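Workshop News

The great left-arm mystery, solved (mostly)

If you were anywhere near the Hamada room in July, you'll have heard the groaning. The left arm on Trelent would be halfway through a perfectly ordinary reach, and then the whole thing would go limp at the wrist, the controller would throw an overcurrent fault, and everyone would say something unprintable and go looking for the reset key. It happened 12 times before we got a grip on it!

We blamed the software first, of course. Masaru Oda spent the better part of two weeks reading through joint logs, all 896 of them, and I have never seen a man so cheerful about spreadsheets. What he found was lovely. The current on the wrist motor didn't spike at all. It crept up, slowly, over almost 4 seconds, and only when the arm was working out to the side with the elbow high. Reaching straight ahead it was as happy as could be.

That sent Tomoyo Yokoyama in with a flashlight and a dental mirror, and she had the sleeve off the forearm before lunch. Tucked inside was a cable tie that had been pulled too tight, pinching the motor harness against the elbow bracket. Every time the elbow came up, the harness ran out of slack and tugged on the wrist. The outer jacket had worn right through in one spot, and a little copper was showing. So we had been very lucky, and we'd been resetting a fault that was trying to tell us something useful.

We've changed a few things. The harness is new, with a proper service loop at the elbow, and the tie has been swapped for a soft strap. The current limit on both wrists has come down. And we have a new house rule, which goes for Binham as well as Trelent: the same fault twice in one day means power off at the wall and a look inside before anybody touches reset. Please write it in the book too, even if it seems like nothing.

Since the repair we've been running side reaches at low speed, elbow up, in exactly the sort of pose that used to set it off. Masaru is still watching the current trace like a soap opera.

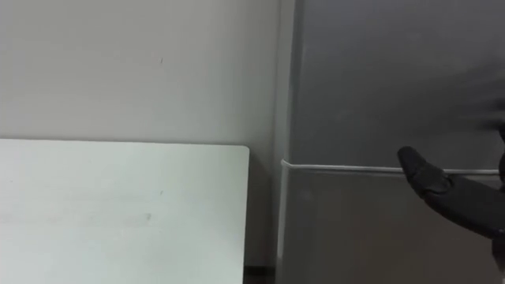 A gripper at the white line on the gray surface during arm work.

The one thing we haven't settled is how that tie got so tight in the first place. Tomoyo suspects it was fine when the sleeve went on and got dragged along as the harness shifted – I think somebody (possibly me) just pulled too hard. Either way, the old harness is in the tray by the door, and it's well worth a look if you want to see what a slow failure looks like up close.

Stustilell gets the same sleeve-off inspection next. Bring a flashlight if you'd like to help!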